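Town clerk charged, and I signed one of the purchase forms. What happens now?

Posted in Courts and Public Records
Asked by Gremwood_parks

I work for the city of Gremwood in the parks department. I'm not management. Last week our former purchasing manager was charged with breach of duty and with sharing sealed bid information. The charge sheet names one contract, the mower and equipment lease that went to Tredix. The local paper printed the first page of it.

My part in this is small, but it's there. When the Tredix bid came in, I was asked to sign a receiving form saying that the bids had been logged before the deadline. I signed it because my supervisor was out and I was the one at the desk. I did log them. I didn't open them, and I didn't know any of the prices. The purchasing manager picked up the box at the end of the day and I never saw it again.

On Tuesday a man called my desk phone and said he was an investigator with the county prosecutor. He left a number and asked me to call him back for "a short talk." I haven't called. The same afternoon our HR office sent everyone in the building a note telling us to keep all emails and paper records that mention Tredix or Haddad, which was the company that lost the bid and complained.

What I want to know:

Do I have to talk to the investigator? Can the city's lawyer sit in with me? I have a notebook where I wrote down deliveries and some personal things on the same pages. Does that count as a record? And can I lose my job over this if I wasn't the one who did it?

I've worked there 12 years and have never had so much as a warning letter. I'd like to keep it that way.

2 people follow this thread

Teodoro Dela Peña
Member, Flemdale

I'm not a lawyer, but I was a union steward in a county records office for a long time and I went through something close to this as a witness.

Take the notebook first. Keep it exactly as it is. Don't tear out the personal pages, don't copy it over into a cleaner book, don't add notes to the old entries to explain what you meant. If you wrote down work deliveries in it, assume it is covered by the notice from HR. Who bought the notebook makes very little difference. Tell HR in writing that you have it and that it has personal entries, and ask how they want it handled. A lawyer can ask to have the private parts blacked out later.

On the phone call, a request to talk is a request. In most places you can say no, or say you want a lawyer first, and that can't be used to charge you with anything. A subpoena is a different matter. If you get one of those it will be on paper, it will have a date and a court or grand jury on it, and you can't ignore it.

Before you call back, check that the man is who he says he is. Look up the main number for the prosecutor's office yourself and ask to be put through to him. We had a case where one of the callers was working for the losing bidder. He never quite said he was with the county, but he let people think so.

The city attorney works for the city. He may be polite and helpful and he may tell you true things, but you are not his client. If what's good for you and what's good for the city come apart, he has to go with the city. He may also be allowed to pass on what you tell him. Ask him straight out, "Do you represent me?" and write down the answer.

If you have a union, call your steward before anyone else. Ours had a list of lawyers who would do the first 30 minutes free. Even without a union the county bar will usually have a referral line.

About the job: being a witness isn't grounds for firing in any place I've worked, and many states have a law that protects public workers who cooperate. But your employer can usually require you to answer questions in an internal inquiry, and refusing that can get you in trouble. So there may be two sets of questions coming, one from the city and one from the prosecutor, with different rules for each. Get advice on both in the same visit.

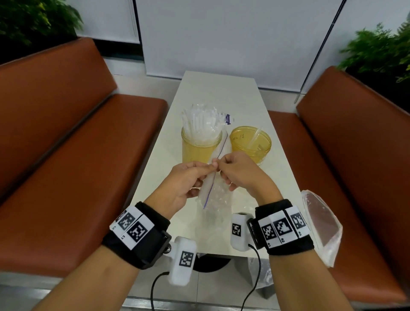
4 min read

One more thing, about the receiving form. Ask for a copy of it now, through the ordinary records request if you have to. You say you remember what it said, and you may be right, but I remembered mine wrong. I would have sworn it had a time written on it. It had a date stamp and my initials and nothing else. If I had told the investigator there was a time, I would have had to take it back later, and that looks bad even when it's an honest mistake.

mapleandninth

just tell the truth and you have nothing to worry about. they only go after the big fish anyway. my cousin got interviewed for a thing at the school district and it took ten minutes

Wycliffe Mwakyusa
Member

I practiced criminal law and am now retired, in a different state from yours, so treat this as general.

I agree with most of what Teodoro wrote. I don't agree with the reply above mine. Telling the truth is required, but people who did nothing wrong still get into difficulty by guessing. An investigator asks when the box left the room, the witness says "five o'clock," and a door log shows ten to four. Now there is a question about the witness. If you don't know, say you don't know. If you are estimating, say so.

You ask whether the charge against your former manager means others will be charged. It doesn't tell you either way. A charge on one contract can be all there is, or prosecutors may file on the part they can prove and keep looking at the rest. What matters to you is your own status. Your lawyer can call the prosecutor's office and ask whether you are considered a witness, a subject or a target. They will often answer that from a lawyer. It isn't a binding promise, but it is useful to have.

From what you describe, you logged sealed bids and handed them over in the normal way, and that sounds like a witness. I would still want a lawyer in the room for the first interview. Your signature is on a document in the case, and an hour of someone's time is a fair price for that.

Two smaller points. Don't discuss it with coworkers, including by text. Those messages can be asked for, and a joke reads badly in a transcript. And don't contact your former manager, even to say you're sorry this is happening. There may be a no-contact order covering possible witnesses, and you wouldn't necessarily have been told.

The sealed bids themselves are normally kept by the clerk under your state's retention schedule – look that up by name if you want to know how long. If the envelopes were saved, they may show whether they were opened early, and that would help you more than anything you can say from memory.

Gremwood_parks

Thank you both. I called the main number and he is a real investigator. I told him I'd call again once I had spoken to a lawyer and he said that was fine. The notebook is in my desk and I've written to HR about it. I have an appointment in November with someone from the referral list, and I'm asking if they can move it up.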